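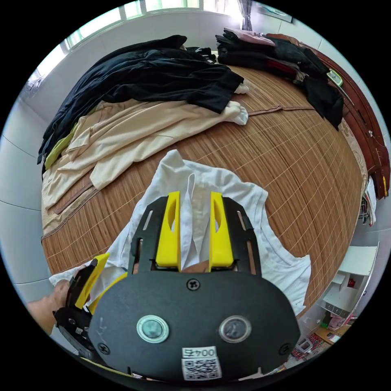

Fig. 1. White T-shirt spread on a woven mat, one fold raised between two yellow fingers.

Wind Ensemble Techniques
Handout 6: Seating, Balance and Tuning
Revised 5/8/26

1. Scope
Covers the first twenty minutes of a rehearsal with a school or community wind ensemble. Percussion setup is in Handout 7. Have both set scores with you, Rudosmont and the Wernurora suite.

2. Seating
The default plan has four rows.
Row 1: flutes, oboes, first clarinets.
Row 2: second and third clarinets, bassoons, bass clarinet.
Row 3: saxophones, horns, euphoniums.
Row 4: trumpets, trombones, tubas.
Horn bells point backward, so leave space between the horns and any hard wall. In Rudosmont the euphonium doubles the tenor saxophone for most of the March. Seat the two next to each other.

3. Balance
Build chords from the bottom. Tubas and low reeds play first at mezzo forte, then the middle voices enter slightly softer, then the upper voices softer again. Trumpets in the upper register carry over a full clarinet section at the same marked dynamic. Mark them down one level unless they have the melody.
In a small band with one tuba, the bass clarinet and baritone saxophone must supply the missing weight. Check the score for cues before rewriting any part.

4. Tuning
Warm up for at least five minutes before giving a pitch. Tune to concert B flat, then to concert A for the flutes and oboes. As the room gets warmer, wind pitch rises. Recheck after the first piece.
Common faults:
Clarinet throat tones: usually sharp. Add right-hand fingers.
Trumpet low D and C sharp: sharp. Extend the third-valve slide.
Flute, soft playing: flat. Raise the air stream.

5. Score files
Parts were prepared in Dorico. Library numbers are 1044 (Rudosmont) and 1601 (Wernurora). The Negi chorale, number 2513, is used for warm-up only and has no percussion parts. Return printed sets in score order.

6. Assignment
Draw a seating plan for an ensemble of 38 players with three horns and one tuba. Mark the bass line in red on measures 1 to 24 of Rudosmont. Bring both to the next meeting.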